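Notas del ponente - Caldos de legumbre en cocina de colectividades
Sesión técnica Forsyth, 2019-04-05
Turno: después de Sekar Kusuma. Duración: 20 minutos más preguntas.

Diapositiva 1. Presentación breve. Agradecer a Liam Flanagan la revisión de los datos. Delimitar el tema: caldo de cocción del garbanzo y su uso como base de cremas. No entrar en aquafaba ni en repostería, eso lo cubre Kusuma.

Diapositiva 2. Remojo. Agua fría con sal, 14 horas en cámara. Desechar el agua de remojo. Recordar que el bicarbonato acelera la cocción pero degrada la pectina de la piel y deja un caldo turbio, con regusto jabonoso si la dosis se pasa. En Kullow lo retiraron de la ficha técnica.

Diapositiva 3. Cocción. Arranque en agua caliente, espumado y hervor suave. La ebullición fuerte rompe el grano y carga el líquido de almidón. Para crema interesa cierta carga; para sopa clara, no. Decirlo despacio, aquí suelen llegar preguntas. Verduras enteras, retiradas antes de triturar. Ácidos (tomate, vinagre, limón) siempre al final.

Diapositiva 4. Servicio en taza. El formato de Sotness: crema de garbanzo como entrante, ración pequeña, sin cuchara. La textura tiene que fluir al inclinar la taza y no dejar película gruesa en la pared.
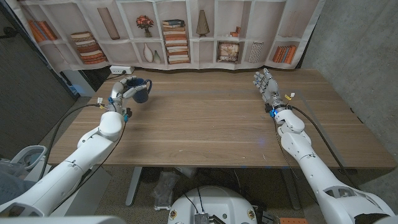
Taza azul marino con asa, sujeta por el cuerpo.

Continuar con la viscosidad. La crema espesa al enfriarse por retrogradación del almidón, de modo que el ajuste se hace a temperatura de servicio, 80 grados en olla. Corregir con caldo reservado, nunca con nata. Darius Stankevičius probó goma xantana en Cetavbridge: estable, pero con un tacto viscoso que los comensales rechazaron.

Diapositiva 5. Conservación. Abatir de inmediato, recipientes de poca altura, tapados. Separar grano y caldo si el destino es distinto. Al regenerar, remover desde el fondo - se agarra con facilidad - y rectificar de sal después, no antes.

Diapositiva 6. Rendimiento. Tabla de Sarmīte Jaunzems. No leerla entera. Señalar solo la merma por espumado, roughly constante entre variedades, y la columna de absorción.

Si falta tiempo, saltar la 5 y remitir al cuaderno. Las preguntas sobre alérgenos, a Saulius Pētersons.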